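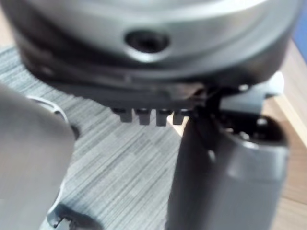 August, 7:40 am. Dye lot retest, continued

Picked up with batch 3 of the Motstead wool, the one that came out streaky. Skeins were left in the cooled bath overnight and pulled at opening. Color is still weaker than the reference card at the tie points. Ties were figure-eight, cotton, four per skein, same as batches 1 and 2, so I am not blaming the ties yet.

Mordant was alum at 12 percent weight of fiber with cream of tartar at 6. Scale checked against the 100 g mass before weighing out, read 100.0 twice. Fiber weight dry was 964 g. That puts alum at 115.7 g, and the sheet says 115.7 g, so the arithmetic is fine.

Water is the open item. Batches 1 and 2 were run on the softened line. Batch 3 was filled from the yard tap while the softener was regenerating. Test strip on the yard tap reads hard, top band or next to it. Softened line reads the bottom band. Madder likes some calcium, so hardness alone should have pushed the red deeper. It did not. Iron is the more likely problem, given the brown cast on the ends, but the iron strips are out of date and I don't trust the reading. New ones ordered from Farklow.
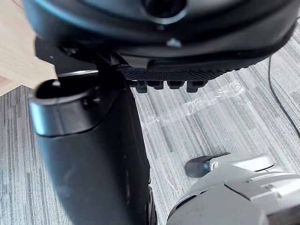 Does the alum bath need to be made fresh for each batch? Reusing it once is acceptable if it is topped up to the full alum weight for the new fiber, but anything being matched to a card gets a fresh one.

Batch 3 had a fresh bath. Ruled out.

Heat log, batch 3: start 21 C, up to 60 C over 55 min, held 60 to 65 C for one hour, heat off. There is one excursion to 74 C at the 40-minute mark of the hold. Short, but madder browns above 70 C, so this could account for part of the cast. It does not account for pale tie points. Thermometer hung on the wall side of the pot again -- it needs to go in the middle, clear of the bottom.

Plan for batch 4:
Same wool, same madder (Aranda ground root, opened sack, 50 percent weight of fiber).
Softened water only, calcium carbonate added at 1 percent.
Scour again before mordant. Batch 3 was scoured once at 60 C and the rinse was still slightly cloudy. Residual grease would give exactly this sort of patchy uptake.
Ties looser. Changing this at the same time as the scour is bad practice, so half the skeins keep the old tie and get a knotted label.
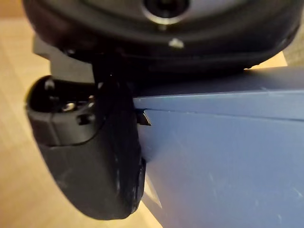

The rest of the labels can stay as they are, with the batch number in pencil on the Tyvek tag. Ink bled on two tags in batch 2 and they had to be sorted by weight.

11:15 am. Second scour done, two rinses. First rinse gray, second clear. So there was grease left in it. Skeins wrung by hand and hung.

Stock note: madder ledger shows 1,521 g before batch 4. Enough for this run and one more of the same size, with little over. The Malier sack is older and ground coarser, keep it out of the matching work and use it for the sampler yarn.

1:30 pm. Mordant bath on. Target 85 C, hold one hour, leave to cool in the pot. Dye tomorrow. Wash fastness strips from batch 2 still to be mounted.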